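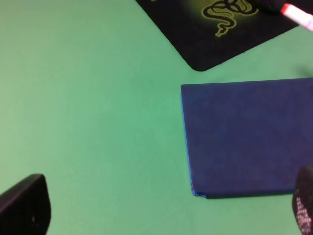
Undis Wrist Kit
Demonstration recording for two-finger grippers

Sold by Clisier. Ships in 2 boxes, one of which is mostly foam.

The Undis Wrist Kit is for people who need a few thousand examples of an arm picking things up and would like to still be on speaking terms with the arm afterward. A small camera rides at the wrist, a hand controller drives the gripper, and a foot pedal starts and stops each take. Everything lands in one folder per take: video, joint positions, gripper opening, and the sentence you typed to say what you were trying to do.

The camera sees both fingertips at all times. They are large, black and blurry, and new customers write in asking how to crop them out. Please don't. A model that can't see its own fingers has to guess where they are, and it guesses the way you'd expect.

What to put on the table

Whatever is in your desk. Our own starter set, Lovix, was recorded on a plain green tabletop with things like a dark blue book and a black mouse pad with the Razer snake on it. Flat, dark items are hard for a gripper, so record plenty of them. Move things between takes, and let some hang out of view. Hussam Matar, who recorded most of Lovix, lines everything up neatly if left alone, and we had to redo an entire August because of it.

Lovix contains 2541 takes and is included with the kit. Failed grasps are kept and labeled as failed. There are plenty.

In the box
Wrist camera with bracket
Hand controller
Foot pedal
6 spare fingertip pads
Cable, longer than you think you need – you'll need it

Works with

Laizer arms, straight away. Other arms need a bracket and some patience. Manouchehr Pakzad answers bracket questions and prefers a drawing to a paragraph.

Before you order

The recorder warns you when a task has fewer than 100 takes. You can turn the warning off. It comes back after an update, and we've decided to call that a feature.

Page updated November 9, 2022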